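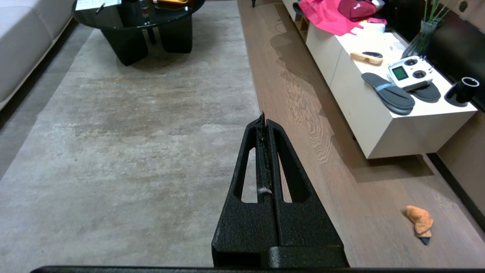 On 9th March a subscriber wrote:

> My downstairs neighbor has now complained to the office twice about footsteps. I don't wear shoes inside and I'm in bed by eleven. The office sent me a letter saying I have to cover 80 percent of my floors or pay for a noise inspection. I looked in my lease and can't find that number anywhere. Can they make me do this? And do rugs even help? I've had people tell me yes and people tell me it's a waste of money. I would like to stay on good terms with the people below if I can.
>
> I'm in the older Womgate building, third floor, if that matters.

It does matter, so thanks for putting it in. The older building has wood joists and the newer one has a concrete slab, and they pass sound very differently. I live in the older one too and went through the same thing in August of last year, from both sides. I was the one being complained about, and I also had someone above me.

On the lease first. The 80 percent figure comes from the house rules, and the house rules are a separate document. In my copy of the lease there is a line near the end saying tenants agree to follow the house rules "as provided." Check whether you were given a copy when you signed. I wasn't. I asked Kwon for one in writing and they emailed it two days later. The rule in that version says 80 percent of "walking areas," and kitchens, bathrooms and closets are left out. That is a good deal less floor than 80 percent of the apartment.

I could not find anything in either document about the tenant paying for an inspection. It may be in a newer version. I would write back and ask them to point to the paragraph. Keep it short and polite, and keep a copy. Don't ignore the letter, even if you think it's wrong. If you're still unsure after they answer, the tenant clinic at the Ulley library looks over leases for free. You need to bring paper copies, and they won't read things off your phone.

Now the noise. There are two kinds and they get mixed up a lot. Voices, TV and music travel through the air and then through walls, gaps and outlets. Footsteps, dropped things and chairs hit the floor itself, and the floor shakes the ceiling underneath. Rugs do very little for the first kind. They can help with the second, and how much depends on what is under them.

A rug with nothing under it takes the edge off the sharp sounds, such as heels, toys and dog nails. It won't do a lot about heavy walking. The low thud people complain about is the joists moving, and a rug doesn't stop joists from moving. A thick pad helps some. Mine is Sasero felt with a rubber back and it came to $196 for the main room. I put it down before I put the rug back, and my neighbor said the chair noise was gone and the walking was "better." She could still hear me going down the hall at night.

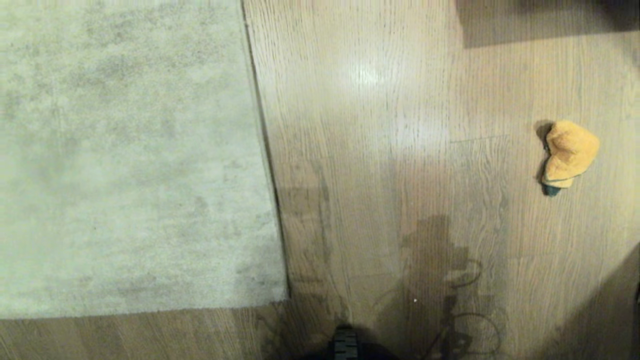 Edge of the rug and the wood floor next to it.

A few other things that made a difference here and cost less than the pad:

Felt dots on every chair and table leg. They wear out or fall off, so check them when you clean.

Soft slippers. Going barefoot is worse than you'd think if you land on your heels, and I do.

Moving the bed. My headboard was against a wall that runs straight down into their bedroom. I pulled it out a few inches.

Getting the washing machine level. It was rocking, and I had no idea it could be heard downstairs until I asked.

That leads to the part I would do first, before spending anything. Ask the neighbor what they hear and when. I waited too long on this because I was annoyed about the letter. When I finally knocked, we talked for 20 minutes and it came out that half of what she was hearing wasn't me. Some of it was the pipes, and some was coming from the unit next to mine. You could offer to have them listen from their place while you walk around upstairs. We did that by phone, room by room, and found one bad board by the hall closet. Maintenance screwed it down and that was the biggest single improvement of anything we tried.

If the neighbor doesn't want to talk, leave it there and deal with the office. Write down the times you're out of the apartment, in case a complaint comes in for one of them.

For those who asked last month about getting the ceilings redone, there is no news. The building has 57 units and the owner has said it will only be looked at when a unit is empty. I'd still like to hear from anyone who has moved into one of the redone ones.

Please post back with what Kwon says about the inspection fee. Others on the list have had the same letter and I'd like us to have the wording.

Womgate Tenants List | Contact the list owner | Copyright Womgate Tenants List | Back to top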